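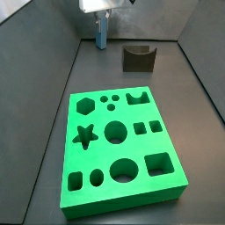 How should a school group register for the robotics open day at Fellstead, and what will the students be able to see? Our group has 80 students in seventh grade, with 7 adults.

Posted by Plidura Middle School Office

Fellstead Visitor Desk
Groups of more than 15 are registered through the group form on the Fellstead visits page, under "Open Day, March." The form asks for the number of students, the number of adults, the preferred arrival time, and any access needs. A confirmation is sent to the school address on file. Please do not use the individual ticket form for a group, even if tickets are still shown there.

A party of your size will be divided before it enters the demonstration hall. Each part of the group is assigned a starting point and moves on when the host gives the signal. The adults should be divided in the same way, so that no part of the group is without one.

The main demonstration this year concerns handling and placement. A robot arm works inside a walled enclosure with colored blocks and a green tray that has openings cut in several shapes — a star, a hexagon, an oval, and others. Students watch from behind the line on the floor. The host explains how the gripper is positioned and takes questions at the end. Demonstrations begin on the hour, with the first at 10 a.m. and the last at 3 p.m., and each is followed by a pause while the equipment is reset.

Please note the following for the day:

Buses unload at the north entrance and park in the Ranow lot.
Bags larger than a school backpack are left in the cloakroom.
Lunch may be eaten in the Vlachopoulos Room, which must be reserved on the same form.
Photographs are permitted in the hall. Flash is not.

Attendance for the whole day is limited to 1,000 visitors, and group places are released in the order in which forms are received. Changes to a confirmed group may be made up to 5 working days before the visit.

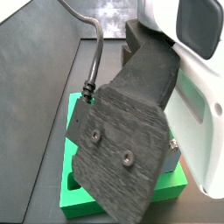 Ranow Parents Association
Our association brought a group last year and would advise the school to ask for the 10 a.m. demonstration. The hall becomes loud by midday, and students toward the back had difficulty hearing the host. We would also suggest that questions be prepared in class. Ours asked mostly what the robot cost, and the host was not able to say. The lunch room was clean and had enough chairs, although the line for the water fountain was long.

Students who finish early may visit the bench by the stairs, where last year they could take apart a small motor. We do not know whether it will be offered again.

Vlachopoulos Library Help Desk
The north entrance is correct for buses. Cars use the other side. There was a printed map, but we cannot find the link to it. The form worked for us on the second attempt — the first time, it did not accept a phone number with spaces in it.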